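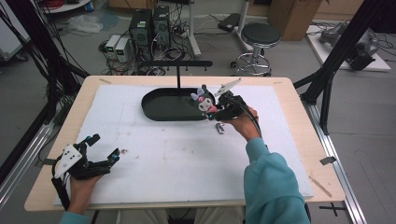
PRESS RELEASE

Forholm opens hand-held demonstration program to outside partners

Forholm, a developer of teaching tools for robot arms, announced on Tuesday that its demonstration program Anine is now open to companies and university groups outside its own laboratory. The program lets a person show a task to a robot by doing the task with two hand-held grippers. The person does not need to stand at a robot arm, and does not need to write code.

Since February, the team has recorded 1662 demonstrations of tasks on a table. They cover 12 kinds of task, for example placing small soft objects, hanging them on a stand and moving them from one hand to the other. Six operators have taken part until now.

"A person who holds the gripper feels immediately when the object is slipping," said Duangjai Sombatkul, who leads the program at Forholm. "With a joystick this feeling is missing, and our operators became tired and made more corrections. We still use remote control for heavy parts, but for small things we prefer the hand."

Each gripper carries its own camera, and the recording is made from the position of the fingers. This is important for the later training, as the robot will wear the same fingers and will see its work in the same way. Soft toys are among the more difficult objects in the program, because their shape changes when they are pressed. From between the two fingers, the camera can have in view a small plush toy on the far rim of the oval tray, with a chain hanging close to it and the fingers still open toward them.
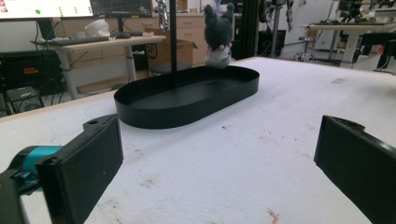
Partners who join the program receive one pair of grippers, the recording software and two days of training for operators. A new operator normally needs about 69 demonstrations before the recordings are regular enough to be used. The speed of the hands is the most common problem. New operators move as quickly as in daily life, and an object like the plush toy, with its two upright ears and the rim of the tray directly under it, asks for a slow approach from a good angle.

The first outside partner is Modent, a packaging company, which will use the method for light goods in soft bags.

"Our packing staff know these movements very well, but they cannot easily explain them," said Revathi Thomas, operations manager at Modent. "Now they can show them – this is much closer to how we train a new colleague."

Applications are open to groups of any size. Questions about the program can be sent to Nithin Venkataraman, partner relations, Forholm.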